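November
Posted by the Bakhtiari bench account

I want to write down some things about teaching a robot by remote control, before I forget how it felt at the beginning. It will be a long thread. English is my third language, so please be patient with me.

1/ Our project is called Serness. We have two arms on one table, and a person moves both of them from a distance with two hand controllers. The robot records what the person did. Later a model tries to learn from these recordings. I am one of the persons with the controllers.

2/ When I started, I believed the difficult part would be the model. For me the difficult part was my own hands. I know how to lift a pan. I do not know how I know it. When you must do it through a gripper with two stiff fingers, you find many small decisions that you never noticed before.

3/ One recording we call an episode. Our goal for one task is 150 good episodes. For a new operator we ask 100 before we mix their data with the data of other people. My first 40 were deleted, all of them, and this was the correct decision.

4/ Why deleted? I was hesitating. I went near to the object, stopped, corrected, stopped again. A person who watches this thinks "he is careful." A model which learns from this learns to stop in the air for no reason. So we try to move slowly but without breaks.

5/ A typical table for us is toy kitchen things, all close together. Pan, bowl, dish rack, teapot, some food. Also a wrench, which is not kitchen at all. I like a crowded table because the arm must choose a path, and I must choose it first. 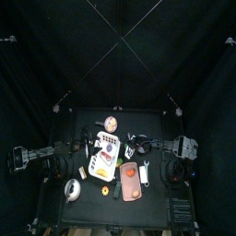 Esska: I disagree a little about the crowded table. With beginners we always start with one object and an empty table. If there is too much to avoid, the person learns to avoid, and the grasp itself stays bad for weeks.

6/ Thank you Esska, this is a fair point. I should say that the crowded table is for people who finished their first 100. Before this we also begin with few objects. Maybe not one, but few.

7/ About using two arms together. In the beginning I moved one, then the other, like a person who types with one finger. The left waited while the right worked. It is tidy, but the recordings are long and the robot learns this waiting also. Now I try to begin with the second arm while the first is still finishing.

8/ A pan is a good teacher. It has weight on one side and the handle wants to turn between the fingers. If you grip it too far back, the pan drops its nose. I grip closer to the body of the pan now, and I tilt before I carry. This I could not explain in words to the machine, but I can show it.

9/ Small flat things are the worst. A slice of toy food on a flat surface gives you almost no edge. You come down too far and the fingertips push on the table. You stay too high and you close on nothing. Please do not be ashamed to throw away these episodes.

10/ Somebody asked me if it is not faster to take the arm and push it with the hand. We do this too, on the older pair, which we call Brustar. You feel the contact directly, this is a big advantage. But your own body is then in the camera view, and with two arms you need one hand for each, so you stand in a strange position. After an hour my back was complaining.

11/ With remote control you lose the feeling of contact, and you must take it from the eyes. I learned to look at the fingertips and not at the object. Also I switch between camera views. From the top, everything looks like it is at the same height. A lower view from the side shows me how much air is still under the finger.

12/ We change the objects often. If the bowl is always on the same side, the model learns the side and not the bowl. Before a new series I move things around without a plan. It is harder than it sounds, because a human hand likes to put things in order.

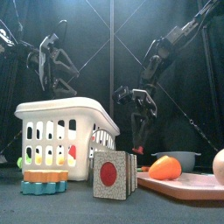
Both arms over the table, with the white basket on the left and the pink board on the right.

13/ Things with holes or slots deserve one separate post. A finger goes into a slot very easily and comes out not so easily. When this happens I open the gripper, go straight up, and mark the episode as failed. Do not shake the arm to get free. I did this once and the whole table had to be arranged again.

14/ Short notes for new operators:
- Do no more than 40 episodes in one sitting. After that you are only tired and the data shows it.
- Return both arms to the start position each time.
- If you must sneeze, pause first.
- Write one line about every failed episode. "Bad" is not a line.

15/ Next month we begin with folding cloth and I am a bit afraid of it. If you have experience with cloth and two grippers, please write to me, also if your experience is only bad.

Contact | © Bakhtiari | Back to top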